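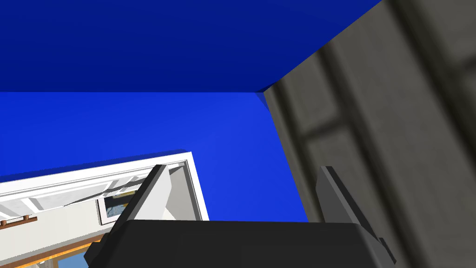

Image credit: Stellance

May 28, 2022

Down again on the krone. I said in January that I would stop opening the platform before breakfast, and I kept to that for two whole weeks, a personal best.

The position was a small one. I sold dollars against the Norwegian krone on the idea that oil was firm and the dollar had run too far, too fast. Both of those things were true, and both are still true this morning, and I have been stopped out anyway by 14 pips. The price came up, touched my stop the way you'd touch a wet paint sign, and went back down to where I had always said it would go. I watched it go there without me while the oatmeal set.

Kathleen Fitzgerald, who got me into this and has never once apologized, says my stops are in the same place as everybody else's stops, right above the obvious high, and that I should either put them somewhere stupid or trade smaller. I told her I was already trading so small that the spread was eating most of it. She said then the stop can afford to be further away. I hate it when she does arithmetic at me.

So, for the record, the week. Five trades. The two winners were both euro-dollar, both long, both closed too early on account of nerves. The three losers were held with the patience of a saint. If I could swap my temperament on the good ones with my temperament on the bad ones I'd be writing this from somewhere with a balcony. My journal template from Lomus has a box for "emotional state at entry" and I notice I have written "fine" in all five.
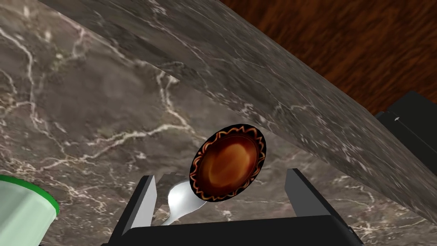 Gray stone with pale veins.

Spent the middle of the day on the Kjærgaard newsletter, which I pay for and therefore feel obliged to believe. He is bearish on the dollar into the summer. He draws a very handsome channel. He was also bearish on the dollar last summer, with a channel just as handsome, and that one went up through the roof and took a piece of my savings with it. But he writes well, and he uses the phrase "on balance" in a way that makes me feel looked after. I renewed.

Ragnheiður Vídalín called in the afternoon. She used to work the currency desk at Hurkberg and now keeps sheep, and she finds my hobby funnier than the sheep. I read her my reasons for the krone trade, all of them, with the moving averages. There was a long pause. Then she asked what I would have done if the averages had been the other way around, and I said I would have looked at the four-hour chart instead. She laughed until she had to put the phone down and deal with a gate.

She did say one useful thing, which was that on her desk they had to write down what would make them wrong before they were allowed to put anything on. Just a line. I have tried it on the yen, which I've been eyeing all week. What I wrote was "if it goes up." I suppose that's a start. I crossed it out and wrote "a daily close above last week's high," and then looked at the chart for so long that I talked myself out of the trade entirely. Cost of trade: zero. Best result since January.

Other business. The account is at 80 percent of what I put in, if I round kindly. I have moved the alerts from my phone to the laptop, and the laptop to the spare room, and I have been in the spare room 26 times by my own tally, supposedly to check on the radiator. The radiator is off. It's the end of May.

Plan for next week: one pair, half size, stops somewhere stupid. No oil opinions. Ask Kathleen whether she ever got her money back from that gold thing, but ask late in the call. Buy more oatmeal.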